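7th July

Dye notebook, the onion skin vat again. I know, I know, it's the weekend and I should be at the lake, but the skins had been soaking since Friday night and the whole hallway smelled like soup, so in I came.

Quick recap for whoever picks this up after me: we're trying to get the warm rust color we got in January on the Kinier wool, and every batch since then has come out closer to mustard. Nice mustard! But you can't sell a rust scarf that's mustard. My hunch is the water. In January we were still filling from the old tap by the stairs, and that line has more iron in it than I'd like to think about.

So today I ran 2 pots side by side. Same skins, same yarn, 100 grams of dry wool in each one, mordanted with alum last week and kept damp in a bag. Pot A got the filtered water we always use now. Pot B got water from the old tap (the handle is stiff, use the rag). Brought both up slowly to a bare simmer and kept them there an hour, then turned off the heat and went to find lunch. The Jakance bakery was closed, so lunch was crackers.

Pulled a strand from each when I got back. A is mustard, no surprise. B is darker and browner, and I got very excited for a minute, but in daylight by the door it leans olive. Pretty, kind of mossy, still wrong. So there's iron in there all right, and iron isn't what gave us the rust. Back to square one, or maybe square one and a half.

Other idea, and I'm a little annoyed I didn't think of it sooner: the skins themselves. The January bag came from the Cotari farm stand and had a lot of red onion mixed in with the yellow. Everything since has been yellow only, all very tidy and sorted. I'd always figured red skins go greenish on alum, so I wrote them off, but I've never tried a mix in a pot that hot. We did let that one boil by accident, remember? I wrote "oops" in the margin and not one useful number. Past me is a terrible colleague.

Left both skeins in their pots to cool overnight. Please don't rinse them before I've had a look, even if they look done. Rinse water should be the same temperature as the yarn or the Kinier will felt on us, and we've lost 5 skeins that way already this year. 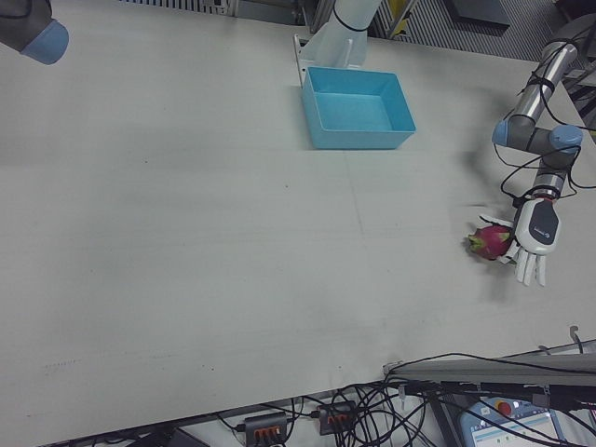
Next batch is the mixed skins, then, one pot boiled and one not, with a thermometer in both this time. I'll pick up the red onions on my way in, and if anybody has a bag of skins at home, bring it, dirty is fine.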